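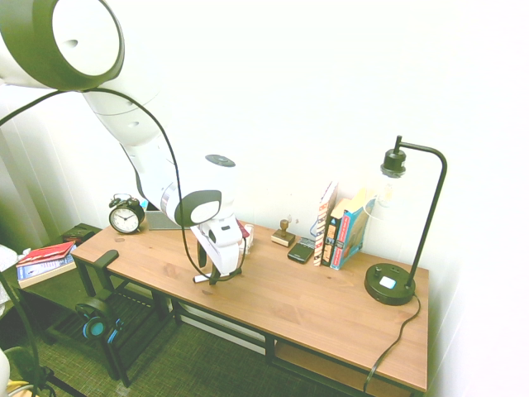
Desk trial, first station: the arm above a marker or pen, gripper partly open.

Pondis has opened its review of the Durel desktop arm service, which is offered to small offices and study rooms by monthly subscription. This thread sets out what the service includes, what we have tested to date, and where we have reservations.

The subscription covers the arm, a two-finger gripper, the control software and one setup visit. The customer supplies the furniture. Durel asks for a flat top and a clear reach to the front edge. Any object the arm is expected to handle must be entered in the software by name before the first session.

Our trial desk was left furnished. The lamp, the phone, the alarm clock and the upright books all remained in place. Durel recommends a cleared surface for the first week. We chose the harder condition, as few of our members would clear a desk each morning for the benefit of a machine.

The first task is the simplest in the Durel task library: pick up a pen or marker lying flat and set it down at a second point. We ran it 91 times over the opening period. The arm completed 79 of those runs without assistance. In the other 12, the fingers closed too high and the marker rolled.

Rolling is a known weakness of this gripper on smooth objects. Durel supplies a pair of ribbed finger covers at no added charge. They were not fitted for the runs reported in this thread. A second series with the covers is planned for July.

Setup took some 34 minutes from power-on to first motion. The printed guide is clear up to the calibration step, where it refers to a menu that has been renamed in the current software. Subscribers should use the online guide for that step until a corrected edition is issued.

On cabling: the arm needs slack to turn freely, and the guide gives little advice on where that slack should go. We would like to see clips included in the kit. Offices with foot traffic near the desk should settle the cable route before the setup visit – the technician will not move furniture.

The arm is quiet enough for a shared room at its low speed setting. At the standard setting, staff at the next desk asked for the door to be closed. All results in this thread were recorded at low speed.

We were also asked about the Vovwood mounting plate sold by Baptista. It is compatible with the Durel base, but it is not part of the subscription and is not covered by the Durel service terms. Damage to a desk top from a third-party plate would be the customer's responsibility.

Interim rating for the pick-and-place task: acceptable, with the finger covers advised. No rating has been given yet for stacking or for handling paper.

Posted Thursday, May 14, 2020. Members may send questions on the trial as replies to this thread. Station 2 results will be added here when the runs are complete.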